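Start Conditions Belong in the Standard
Opinion, by Seidu Issahaku

Most written practice for collecting manipulation data with hand-held grippers covers the device and very little else. It says how to calibrate the fingers, how to synchronize the clocks and how to name the files. On the state of the table before the operator moves, it is usually silent. I think this is the largest gap in current practice, and it can be closed with one page of text.

My argument comes from reviewing the Plostham set, 747 demonstrations of household sorting tasks recorded under the Pikomen protocol. The protocol is competent. Its calibration section is better than anything I have written myself. Its start condition for the hanger task reads, in full, "hangers on table."

That wording admits far too much. Three hangers laid side by side with clear space between them satisfy it. So do three hangers dropped in a heap with the hooks crossed. The first is a pick task. The second is a separation task followed by a pick task, and the operator has to decide which piece lies on top, where it can be gripped without dragging its neighbor, and whether to lift or slide. A policy trained on a mixture of the two, with no label to tell them apart, will be scored on an average that describes neither.
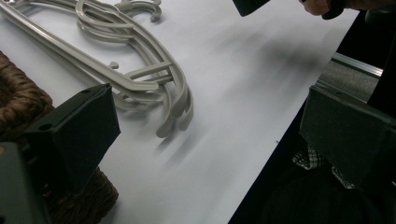

What a tangled start demands of the rule

Pale plastic hangers on a white table are a fair test of any protocol. The contrast is low, the bars cross at several angles, and the shadows lie close to the parts that cast them. With the fingers open wide on the near side of the pile, the operator still has several reasonable first grasps to choose from. I have no objection to recording this. I would like more of it. My objection is to recording it under the same task code as a neat row.

A usable rule would require the operator to log one of a short list of start classes: separate, touching, overlapping, interlocked. The terms need definitions that can be checked from the first clear view of the table. "Overlapping" means that at least one piece rests on another and can be lifted straight up without moving it. "Interlocked" means it cannot. If the operator is unsure before the first grasp, the entry is "overlapping, unconfirmed," and a reviewer settles it later from the recording.

Surroundings and second operators

The same rule should cover what sits next to the work area. A basket beside the table may be the goal of the task, or it may be furniture. A hand at the far corner may belong to a partner in a two-person task or to someone steadying equipment. These differences matter when clips are filtered, and they are cheap to log at the time and expensive to reconstruct afterward. Pikomen has a free-text field for this. In the Plostham set it was mostly blank, as free-text fields tend to be. A fixed choice – goal, tool, background – would be filled in.

The cost objection

The usual reply is that operators are already slow and more fields will make them slower. At Millodent, where I worked on the intake side, we timed a start-class entry at 7 seconds. Over 1,000 demonstrations that comes to a little under two hours. Relabeling the same quantity afterward took one reviewer most of December, and the result was worse, as the first view was sometimes blocked by the gripper itself.

A stronger objection is that people will disagree about the classes. They will. Before a site begins collection, I would have two operators classify the same 20 starts independently and compare their sheets. Where they differ, the definition needs editing, and the edit should be issued with a version number. The Monti revision of the protocol already handles finger wear in this way, so the mechanism exists.

I would make the start class mandatory and reject any recording submitted without it. Optional fields have had a long enough trial. The draft clause I have sent to the Pikomen editors puts the requirement directly after calibration, ahead of file naming, and applies it to new recordings only.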